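Print this page | E-mail this to a friend

Opinion

The table still isn't clear

By Evander Gunn

25 Dec 2023
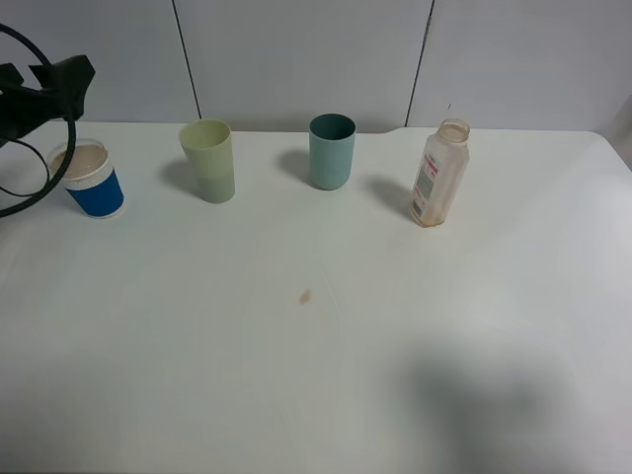
What clearing a table asks for

Two tumblers, a paper cup and a bottle with the cap off. Most people would deal with that on the way to the kitchen without stopping their conversation. I have been following attempts to get a machine to do it since August, and my view is that the machines can do parts of the job and can't yet be trusted with the whole of it.

Start with the picking up. A hard plastic tumbler is about as kind an object as you could hand a gripper. It has plain sides and it doesn't mind being squeezed. A paper cup is worse. Squeeze it the way you squeezed the tumbler and it folds, and if there was an inch of coffee left in it you now have a second chore. A bottle is narrow at the neck and wider lower down, so where you take hold of it matters.

Then there is the deciding. The tumblers go to the sink. The paper cup goes in the trash, unless someone is still drinking from it. The bottle goes in recycling, and in my house it gets rinsed first if there is anything stuck in the bottom. A child of seven can be taught all of this in an afternoon and will argue about it for years. The machine has to be told, or has to be shown enough times that it works the rule out.

And there is the stain. Look at the middle of that table. A person who had put away all four things would see a small brownish-orange spot and get a cloth. To me that is part of clearing a table. In most of the demonstrations I have watched, the job was over when the last cup was gone.

The shop floor is a different matter

I spent 2 years writing about the packing lines at Skevstead, and I don't want to be unfair. Machines there moved 3000 cartons a shift and did it well. The cartons were one size and arrived the same way up. When a crushed one came down the belt, the line stopped and a person walked over. That was a sensible arrangement and everyone knew what it was.

A kitchen has no belt. Cormac Ó Néill, who ran the maintenance crew at Skevstead when I was there, put it to me this way: "On the line we fixed the world so the machine could cope. You can't do that to somebody's breakfast."

I kept a tally for one test at Elldale this fall. It covered 118 tries at moving a single cup from a table to a bin. Most of them worked. The ones that didn't were mostly paper cups, and in several the arm carried on to the bin with nothing in its fingers. I'd accept that from a tool I was standing beside. I wouldn't leave it alone with my dishes.

My guess is that the grasping will be good enough before the judgment is. I would buy a machine that did the tumblers and left the rest for me, if the price were fair and the seller said so plainly on the box. What I object to is calling that a robot that cleans up after dinner.

Print this page | E-mail this to a friend

Recent opinion

Why the Clakgate depot kept its night shift
Folding towels, slowly
Alemneh and the price of a spare part
Letters: your dishwasher is a robot

Contact us | Copyright 2023, all rights reserved | Back to top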